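The Big Shelf Sort, and what we learned from it

Well, we did it! After months of muttering about the state of the back wall, the shelving at Yorath has finally been emptied, wiped down and filled up again, and I am so pleased with it that I have given it the longest slot in this issue. Sorry to Alun Harries, whose piece on the bike racks has been bumped to next time.

If you have only joined us recently, you may not know how bad things had become. The shelves went up in June, when we moved over from the old rooms at Velavby, and everything was put on them in the order it came off the van. That was meant to last a fortnight. By Christmas you needed a torch and a free afternoon to find a spare plug, and Eirlys Maddocks had taken to buying her own tape and hiding it in her coat.

So on 23 January 2024 we cleared the diary, put the kettle on and started pulling things down.

What came off the shelves

More than any of us expected. The bags were the worst of it. There were bags inside bags, and bags folded up and put inside other bags, and one large holdall which held a smaller holdall, a pair of gloves and a bus timetable for a town none of us has ever lived in. Iason Kouris laid them all out by size along the corridor and it looked like the world's dullest luggage carousel. We kept the ones with working zips and sturdy handles. The rest went to the school in Plemberg, where they were glad of them for PE kit.

Then there were the leads. I had set aside an hour for leads and it took until lunch and then most of the way to tea. If you have ever opened a drawer at home and had the whole contents come out as one lump, picture that, but as big as a sheep! Nia Bellis turned out to have a real gift for it. She doesn't pull. She finds an end, lays it over her shoulder and walks slowly backwards, and the knot more or less gives up. I tried the same thing and made it worse.

We also found the good scissors, the other good scissors, the instructions for a heater we no longer own, and a birthday card for Alun signed by everyone and never handed over. He has it now. He says thank you.

How it all went back

We talked about this for far too long over sandwiches. Heledd Morris wanted everything arranged by job, so that whatever you need for one task sits together. Iason wanted it arranged by kind, with all the leads in one place and all the bags in another. I could see both sides, and said so, and was told that this was no help.

In the end we went with kind, mostly, with a few sensible exceptions. Heavy things live low down. Anything you would swear at if it fell on you lives low down too. Bags sit together where you can see the handles. Things that come out every day go between knee and shoulder, so that nobody has to fetch the step, and the very top is for what we use once a year and would otherwise trip over.

Boxes were my own hobby horse. I love a cardboard box (they are cheap, they stack, and you can write on them) but a closed one on a shelf might as well be a wall. You stop seeing it. So the new rule is that a box stays only if its contents are written on the side facing out, in thick pen, in words that someone on their first day would understand. "Misc" is banned. "Bits" is also banned. Eirlys tried "Sundries" and we are still discussing it.

Labels cost us hardly anything. Nia bought a roll of 400 plain stickers from Pustis and we used 125 of them, which leaves plenty for when we change our minds. Handwriting is fine! We did look at a little label printer, but people put off using a gadget if it needs batteries, and a pen on a string is always there.

The table

My favourite part of the day, though, was the table. While we were sorting it had been piled so high that we were eating off our knees, and when the last armful went back on the shelves there it was, a lovely square of pale wood that I had honestly forgotten we owned. Heledd gave it a proper wipe, put the tissues in the middle and announced that nothing else was to live on it. Ever. You may use it for anything you like, but when you have finished, your things go home and the tissues stay.

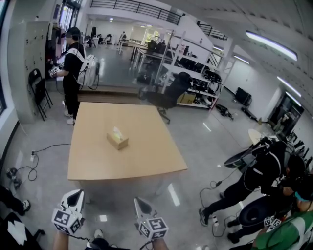 I was doubtful about this, I'll admit. I am a leaver of mugs. But there is something about a clear table that makes you want to keep it that way, and so far I have carried every single mug back to the sink. It has also become the place where people stop for a chat, and you can walk all the way round it with your arms full.

Still to do

The floor is next. Shelves are the easy part, because things stay where you put them, whereas a lead that is in use has to go somewhere and generally it goes where your feet are. Iason has some ideas about clips along the skirting and would like to hear from anybody who has tried them at home. Do the sticky ones hold? Do they take the paint off? He would also like the folding chairs to have a proper home against the wall, and has offered to find some hooks.

We also have 3 bags of odds and ends that belong to somebody, and they are by the sink with a note on them. Please have a rummage. Among other things there is a very nice blue scarf, a spectacles case with spectacles in it, and half a chess set. Anything left at the end of the month goes to the Plemberg jumble sale.

If you are thinking of tackling your own shelves, my advice is to take everything down, even the tidy parts. We nearly left the bottom row alone as it looked fine from the front, and that was where both pairs of scissors were. Wear old clothes, too, and buy more biscuits than you think you need.

A huge thank you to everyone who gave up the day, and to Eirlys for the soup. Alun's bike racks will be in the next issue, with his drawings. If you have a tidying story of your own, or a view on "Sundries", drop a note in the newsletter tray by the door.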